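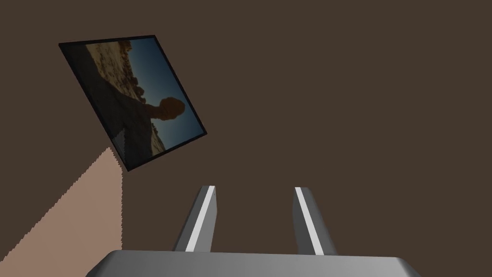 The Long Wait for a Frame

Kiran Dixit has owned his grandfather's watercolor for 14 years, and for most of them it has lived behind a wardrobe. In January he finally took it to be framed. The quote was $200, or four times what he believes his grandfather ever got for a painting.

Framing is where good intentions go to be priced. You walk in with a picture and walk out having held opinions on mat board, a subject you had hoped to get through life without. Poonam Mathur, who runs a small shop in Clasenwood, keeps 49 shades of white behind the counter. "People ask for plain white," she says. "Then we lose the afternoon."

Her customers tend to spend more on posters than on heirlooms, which she has stopped finding strange. A poster was chosen. An heirloom just turned up one day, along with the good china and a cousin's opinion on where it should hang.

Dixit went with thin black molding -- the second cheapest. His wife would like it in the hallway. He is still looking for the level.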